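Flastden Two-Tier Mesh Counter Rack
Made by Monance – Black – Flat packed

We've been stocking counter racks for years and this is the one we keep taking home ourselves! The Flastden is a small black mesh stand with a shelf up top and an open-fronted basket underneath, and it does a lovely job of getting a lot of stuff onto a little bit of table. Shops use it by the till, offices use it in the tea corner, and plenty of people have one in the kitchen for the lunchbox bits.

It replaces the old Zeteo rack, which many of you will remember (and a few of you still ring up about). The Zeteo was a good sturdy thing but it had solid panels, so whatever you put at the bottom lived in the dark. Mesh lets the light through, and crumbs too, so give the table a wipe when you move it.

What goes where

The top shelf likes square things. Cartons, tea boxes, jars of coffee, small cereal packets – anything with a flat bottom that will stand in a row and face the front. The basket is for everything else. Bags can lean on the front edge with bottles and cans tucked in behind, and you can swap it all about in a minute when something sells out.

Two tiers with drinks above and crisps along the front:

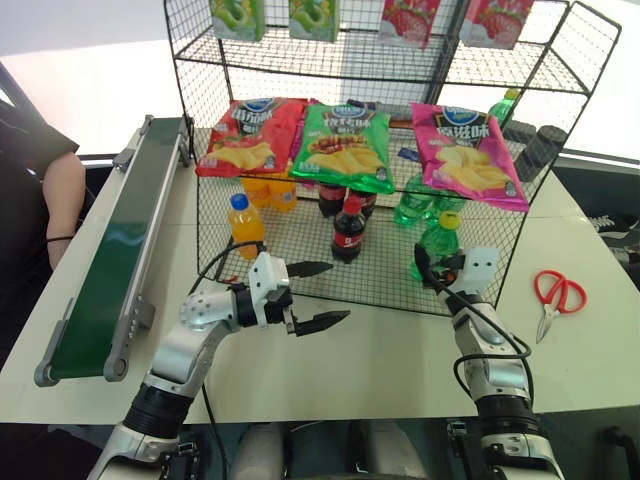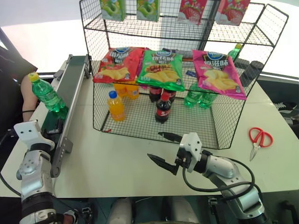 Size and weight limits

Width: 400 mm
Load, top shelf: 11 kg
Load, basket: 20 kg
Finish: black powder coat
Feet: four, rubber, push-fit
Use: indoors only

The load figures are for weight spread evenly. A shelf full of juice is heavier than it looks, so put the big bottles in the basket and keep the top for the lighter cartons. If you're filling it from scratch, do the basket first.

Putting it together

No tools! The side panels hook on to the base, the shelf drops into the slots, and the back goes on last. The first one I built took me 20 minutes with the radio on and a biscuit in one hand. The only fiddly part is the shelf, which has a front and a back that look very much alike. The rolled edge faces the customer. If the shelf rocks, you've got it the wrong way round (we all do it once).

Push the rubber feet on before you stand it up. They're in the little paper bag taped to the base, and they do get thrown out with the packing, so have a look before you flatten the box. Spare sets are listed on the parts page.

Looking after it

A damp cloth and a drop of washing-up liquid will see to most things. For sticky spills, an old toothbrush gets right into the grid. Please don't use scouring pads, as they scratch the coating and the wire underneath can rust. Dry it with a tea towel afterwards, mainly at the corners where the wires cross.

What customers have told us

"I bought one for the staff room and had to order a second for the front desk. Everyone can see what's left, so they've stopped asking me." – Kekeli Yakubu, Asamoah Stationers

"Great rack, very solid. Would love it in white." – shop owner, by email

We'd love it in white as well, and we've asked! Monance are looking at a pale grey for August, and we'll add it here as a colour choice if it arrives.

Goes well with

Flastden price strip, clear, clips to the front edge of the shelf
Flastden basket divider, sold singly
Flastden shelf mat, black, stops small jars from wobbling

The divider is well worth having if you sell more than one sort of small item. It slots in anywhere along the basket and lifts straight out for cleaning. It also fits the old Zeteo basket, though you'll need to bend the end hook out a touch.

Delivery and returns

Racks go out in a single flat box. Returns are fine if it's unused and the feet are still in their bag. Dented panels do happen now and then in the post – send us a photo and we'll post a new panel, and you can keep the rest.

Page updated 2/24/22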